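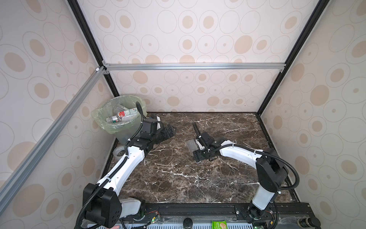

Dark brown marble with white and pale grey veins.

I have lived in Clasgate for four years now, and last Saturday I walked in the Apple Walk for the first time. Every year before I had a good excuse. One year I was visiting my parents in Plevik, one year I had a cold, and one year I simply forgot and saw the people passing under my window with their baskets.

For readers who are not from here: the walk goes from the market square in Clasgate to the church meadow in Gastby. It is 4 miles if you take the path by the river, and a little more if you go by the road. People carry apples from their gardens, and in Gastby the apples go into the press. The juice is sold in the afternoon and the money is for the footbridge, which has been closed since the winter floods. I have no garden, so I bought my apples at the greengrocer. I felt a little like a cheat, but the woman at the table took them without any question.
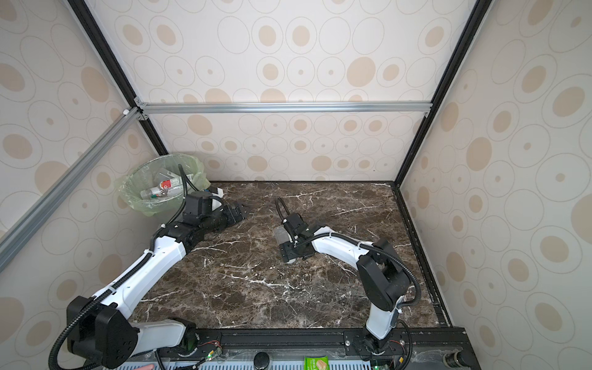
Posted by Newcomer in Clasgate | 30/09/2022 | Village life, Walking

The start was at ten o'clock, but nothing started at ten o'clock. First there was a brass band, which played three songs, and then a speech through a loudspeaker of which I understood perhaps half. My English is good enough for the office and for the doctor. For loudspeakers I still need some years. When everybody began to move, I moved too.

The path was muddy after the second stile and I had the wrong shoes. Please learn from me and wear boots, also when the morning is dry. The children were much faster than the adults, in spite of their baskets, and there was one very old dog in a pushchair who looked at all of us as if we were late. I talked with a couple from the other side of the river who had brought pears. There was a serious discussion about whether pears are allowed. I did not hear how it ended.

In Gastby the meadow was already full. The press is a big old thing and you must wait your turn to move the handle. I had mine for perhaps two minutes and my arms remembered it until Monday. The juice is cloudy and more sour than I expected, and I drank three cups. In Plevik we also press apples in autumn, but at home, in the yard, and nobody makes a speech. My grandmother would have said that the juice needs to stand one night before you drink it. I did not say this to anyone - it was not the right moment.

The cake table was very long. The bakery Jelínek from our high street had sent plum slices, and they were gone before I reached the front of the queue, so I took a scone with cheese. It was a good scone. Later I found out that the plum slices can be bought in the shop every Thursday, and yesterday I went and bought two.

This week there was a notice in the library window with the results. They sold 375 bottles of juice and the whole day brought in £1182 for the footbridge. I do not know how much a footbridge costs, but it seems to me a nice sum for one day of apples.

For the way home I took the bus, number 66, which stops by the church wall in Gastby. On Saturdays it does not come often, and I sat on the wall for a long time with my muddy shoes and one bottle of juice. The driver asked me to hold the bottle upright, please, and I did so all the way to the square.

In October there is a smaller event in the same meadow, with soup and a bonfire, and I think I will go if the weather is kind. I have also looked at new boots. The ones I like are too expensive, so I will wait a little and see if the price comes down.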